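Wallner Handheld Gripper Practice Guide, second edition
Reviewed by Darren Tapley, Fri 18 October

The guide is 48 pages, spiral bound, and covers how to run recording sessions with hand-held grippers in shared rooms. We used it at Dusby for 25 sessions before I wrote this.

The best chapter is on people. It asks for a notice at every entrance, a named contact, and faces blurred before any file leaves the building. The wording is clear enough to copy straight into a site policy.

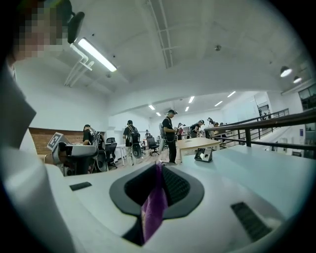
The chapter on markers is thinner. It says to check each printed square for scratches at the start of a shift but gives no limit for how worn is too worn. Raimo Partanen wrote to ask and was told to expect a table in November.

Storage rules are sensible. The sample log sheet is too small to write on, so we redrew ours.

Worth buying if you have no written rules yet. Four stars.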